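To: stovside-parish-list
Subject: Re: Sunday school room allocation and the hymnal count
Date: 24 Jan 2019

Replying to the list so that the allocation questions are all in one thread. The earlier message is quoted first and my notes follow under each part.

> The building group proposes that the lower hall be divided for
> the spring term. The east end would go to the younger classes
> and the west end to the Magbanua study group, which has been
> meeting in the choir room. The folding wall would stay closed
> on class mornings and open for coffee hour.
>
> The hymnals stored in the lower hall would move to the narthex
> shelves. Please send objections before the annual meeting.

On the division of the hall: the proposal works on paper, but the folding wall has to be latched at both ends, and the latch at the north end does not hold. Last spring it was tied shut with cord. The fire inspection letter lists the wall as a passage, so cord is not acceptable. I have asked Keltance for a price on a replacement latch. Their first visit is free and the part is a stock item. Until it is fitted I would treat the two ends as one room for scheduling, meaning one group at a time.

The capacity sign for the lower hall reads 300, standing. With tables out it is lower, and the sign does not give that number. The younger classes need tables. The study group does not, and can sit in a circle of 15 chairs with room left over. If the latch is late, the study group should stay in the choir room and the classes should have the whole hall.

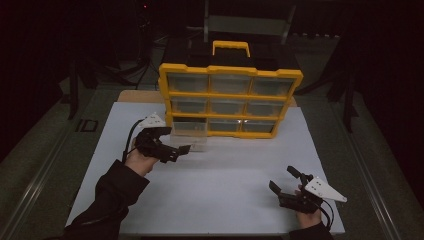

Stundar: the choir room is not free after the first Sunday of Lent. The choir starts its Easter rehearsals right after the early service and needs the piano, and the piano does not go through the door without taking the legs off. Please do not plan on that room as the fallback past that date. The library would do for a small group.

Noted, and I have changed the fallback to the library. It has one long table and fixed shelves on three sides. The heat is on its own thermostat and has to be turned up the evening before. I will add that to the opening checklist.

On the hymnals: the count after Christmas was 491, including the large-print copies and the ones in the choir stalls. The narthex shelves were built for the old pew Bibles and are too shallow for the hymnals to stand spine out. They fit lying flat, in short stacks. Laid flat, the shelves take fewer than half of what is in the lower hall. I suggest the following:

1. Large-print copies go to the narthex, on the shelf nearest the ushers' door.
2. Pew racks are filled first, two to a rack.
3. The remainder stays in the lower hall, in the closet under the stairs, once the old costume boxes are out of it.
4. The 25 copies with broken spines are set aside and not shelved anywhere.

Repairing the broken ones has been raised before. The glue method works for a loose cover but not where the sewing has failed, and most of these have failed sewing. The replacement fund can cover new copies if the order is combined with the one for the chapel. The supplier gives the lower rate on full cartons only.

On class materials: each class has been keeping its own crayons, scissors and glue, and buying them separately. A shared store in the lower hall would cut down on the spending. It should be at a height the teachers can reach and the younger children cannot. Scissors should go back at the end of every class.

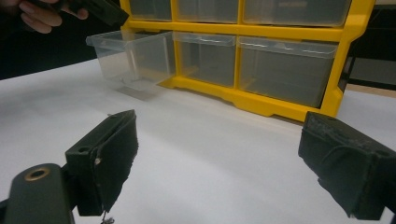
Does the study group need a separate key if it moves to the lower hall?

The outside door to the lower hall uses the same key as the side entrance, so the copy the group already holds will open it. The inner closet is on a different key, kept in the office.

On the coffee hour: opening the folding wall takes two people and should be done after the last class has left, with the chairs already stacked. The urn needs its own circuit. If the urn and the dishwasher run together on the kitchen side, the breaker trips, and the panel is behind the furnace room door. Start the dishwasher after the urn is off.

The date for comments was left open in the original message. I would set it at two weeks before the annual meeting, so that the revised plan can be printed with the reports. The arrangement would then run through the end of classes in May and be reviewed before the summer schedule is drawn up.

Comments on the hymnal shelving can come to the list. For anything about keys or alarm codes, please write to the office directly and leave the list out of the reply.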